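Home > Trophies and Awards > Cups > Varnus Presentation Cup

Varnus Presentation Cup

Code: Varnus 108
Availability: in stock, sent from our Doolan warehouse

The Varnus is a traditional two-handled cup for clubs, schools and works leagues. It was drawn for us by Settimio Monti and has been in the Plonetti range since January. We sell it singly or in sets of 3, with first, second and third place in matching sizes.

Engraving

Engraving is done on a separate plate, which we fix to the base before packing. Up to four lines of text are included in the price. Please type the wording exactly as you want it, capitals and full stops included. We do not correct spelling or check dates. Club crests can be added if you send us clean artwork, and a proof will be emailed for you to approve.

Annual awards

If the cup is to be handed back each year, order the Trikia plinth as well. It takes small side shields for past winners. Spare shields are sold in packs and can be engraved later.

Care

Dust with a soft dry cloth. Do not use metal polish, wire wool or washing-up liquid. Keep the cup out of strong sunlight and do not drink from it. Lift it by the foot, as the handles are for show.

Finish

Gold, with a brighter rim and a matching band just under it. The curled handles are a paler yellow.
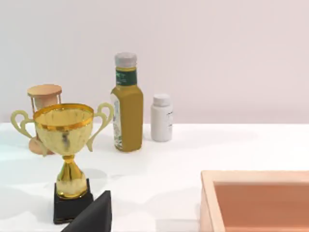
Delivery and returns

Plain cups leave us in two working days. Allow a week for engraving, or longer before the end of the school year. Plain cups may be returned unused in their box. Engraved cups cannot be returned unless the mistake is ours.

Prices last changed June 2021.

Add to basket
Ask about this product
Back to Cups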